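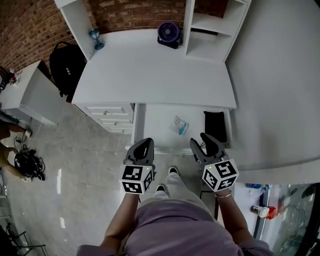
A pair of hand-held grippers over an open desk drawer at the Derkach workshop.

Workshop group builds hand-held grippers for teaching robots household jobs

March 21, 2022

Members of the Derkach shared workshop have built a pair of hand-held grippers that let a person record everyday tasks for a robot arm to copy later. The group has begun using them on ordinary furniture, starting with desk drawers.

The project is called Flusa. It began in January, when several members who had been building a small two-armed robot in the evenings found that programming each movement by hand took too long. A single job, such as taking a packet out of a drawer and putting it on the desktop, could use up a whole session at the keyboard and still fail if the drawer was left open by a different amount.

With the new tools, the person doing the recording holds one gripper in each hand and does the job as they would normally, except that the fingers of the gripper do the holding. The position of each gripper is worked out afterwards from square black-and-white markers, which are fixed to a white cube near the handle. The markers are printed in patterns that software can recognise from different sides.

Each gripper has a dark grey body and four curved fingers. The group settled on the curved shape after trying flat ones, which were simpler to make but tended to push small items to the back of a drawer. The fingers bend a little when they close, and members say this helps with soft or uneven things such as plastic packets.

The workshop is making the parts itself where it can. The fingers come off the members' own printer and the handles were drawn by one of the group and altered several times to suit smaller hands. Brarkano, a local repair shop, gave a box of springs and fasteners left over from other work. The rest was bought from a fund that members pay into, and the pair cost 60 euros in materials - less than the group had set aside.

Drawers were chosen as the first job because they are common and awkward. The person has to reach down into a space with sides, often at an angle, and two grippers can easily knock against each other. Thin objects lying flat are harder to pick up than ones that stand on edge, and the front of the drawer gets in the way of the wrist.

So far the group has kept 40 recordings. Another 18 were thrown out, mostly because a cube had been turned away or hidden behind an arm and the software lost track of it. Members now do a short check before each run, holding both grippers up and turning them slowly, and they keep their movements slower than they would in daily life.

Recordings are kept short. A note pinned up in the workshop asks people to stop after five minutes and hand over to someone else, as the grippers are heavier than they look and tired arms lead to poor results. The same note asks everyone to put objects back in a different place in the drawer each time, so that the robot does not simply learn one spot.

The robot itself is still unfinished. One arm moves and can open and close its fingers, but the second is waiting for a replacement motor and has been off the bench for most of the month. The plan is to fit the robot with the same fingers as the hand-held tools, so that whatever works in a person's hands has a fair chance of working on the machine.

Some members had wanted to buy a ready-made arm and spend the time on software instead. The matter was put to a meeting in January and the group decided to carry on with its own build, mainly on grounds of cost. A few people also said that mending the thing would be easier if they had made it.

Not everything has gone smoothly. An early set of cubes was glued on and came loose, which spoiled an evening's recordings. The present ones are mounted more firmly. The markers also proved hard to read under one of the lamps, where the light bounced off the print, and they were printed again on matt paper.

The next stage is to record the same sort of task at other desks and shelves, so that the robot is not tied to one piece of furniture. A second workshop, Grīnberga, has offered the use of its kitchen for an afternoon, and the group hopes to try cupboards and cutlery drawers there. Cups and glasses will be left until later.

Drawings for the handles and fingers will be shared once the current version has had more use. The parts list is already on the workshop's noticeboard, along with notes on which screws to avoid. Anyone making a set is advised to print spare fingers, as the tips wear down.

Build evenings are open to members of the Derkach workshop and their guests. People who would like to try recording a task do not need any experience with robots, but should be able to stand for a while and should tie back long sleeves. Places can be booked at the front desk or through the workshop's usual mailing list.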